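3.2 Washing at the basin

The second task in the study was the washing of a basin by hand in a bathroom sink. We chose it after the household interviews in September, in which 40 of the 67 respondents said they wash at least one bowl, tub or bucket in a sink that was not made for the job. Kitchen sinks are deeper and usually have a drainer beside them. A bathroom sink has neither, and the item being washed often takes up much of the space. Figure 4 shows the sink used at the Midenley site, with the basin set toward the right and the faucet to its left. 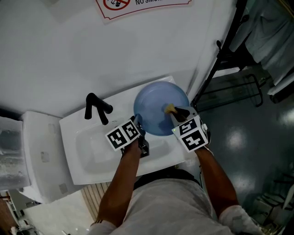 Figure 4. Washing a round blue basin at the Midenley sink. The sponge is held over the inside of the basin.

Each trial covered the inside of the basin first, then the rim, then the outside wall. Participants were free to turn the basin or leave it in place. Most turned it — Kanaan, who coded the trials, recorded 200 turns over the full set — and they did so more often when working on the rim than on the inside. The base was left out of the scoring, as it could not be reached without lifting the basin clear of the sink.

Two points about the layout affected how people worked. The first was the faucet. A tall spout leaves room underneath for a wide item, but it also stands in the way when the item is tilted toward the back wall. The second was the flat white ceramic beside the basin. Participants used it as a resting place for the sponge or pad, and water collected there during longer trials. Light catches on the wet streaks, and several participants wiped this area at the end without being asked to. We did not count that time as washing.

The scouring pad was tan and fibrous, with a rough surface. It was kept for marks that a first pass had left behind. Scores were given out of 70 by two raters, Rawashdeh and Stockdale, who worked separately.
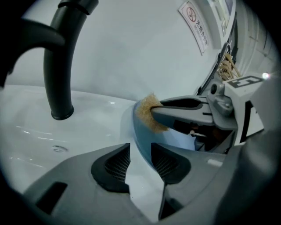 3.3 Rinsing and draining

Rinsing began when the participant put the pad down. The basin was filled to a low level, swirled and emptied into the sink, and this was done twice. It was then stood on its side to drain.

Contact: Harsh Pathak, Daller | Back to top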